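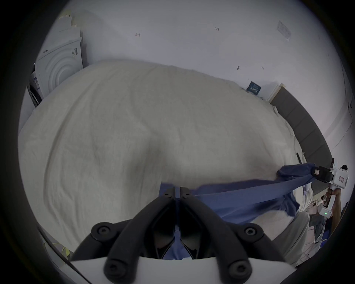
*Blue cloth, two grippers, one duvet – folding practice at Stustamora's open day in Horgate.*

Half past nine in the morning, August, and the kettle at Stustamora is already on its second go. Open day. Coats on the banister, visitors on the stairs, Siham Shboul shouting names off a list.

Upstairs is where everyone wants to be. Cloth room, they call it. A bed with a grey headboard, a duvet nobody has smoothed, and a pair of grippers you hold in your hands and work like tongs. Pick up, pull tight, fold, let go. Again.

"Cloth is horrible," says Elie Dabbas, cheerfully. "A box stays a box. Cloth does what it likes."

The idea is simple enough to tell on a staircase. People do the job with the grippers, the grippers record it, and later an arm gets to learn from the recordings. Stustamora has 2,000 folds saved so far and wants 4,000 before the winter. Each visitor gets 2 goes. Mine were bad. I pinched too much, lost a corner, then pulled so hard that Najwa Issa winced. She kept them anyway – bad folds are usefull too, she says, as long as they're marked as bad.

Harder than it looks, this. You can't feel the fabric. You watch the tips, close them, hope. A boy of nine or so did far better than me and wanted to know if he could have a job.

Downstairs, the arm itself, which the team calls Auer. It managed a tea towel in front of 30 of us. Slow. A long stop halfway, with the whole room leaning in, then the last corner went over and somebody clapped to early.

Nisreen Khoury had come over from Zundiston, where she runs a hotel laundry. Not sold yet. "Show me a fitted sheet," she told Elie. He laughed, then wrote it down.

Next open day is in the spring. Book ahead, the stairs are narrow.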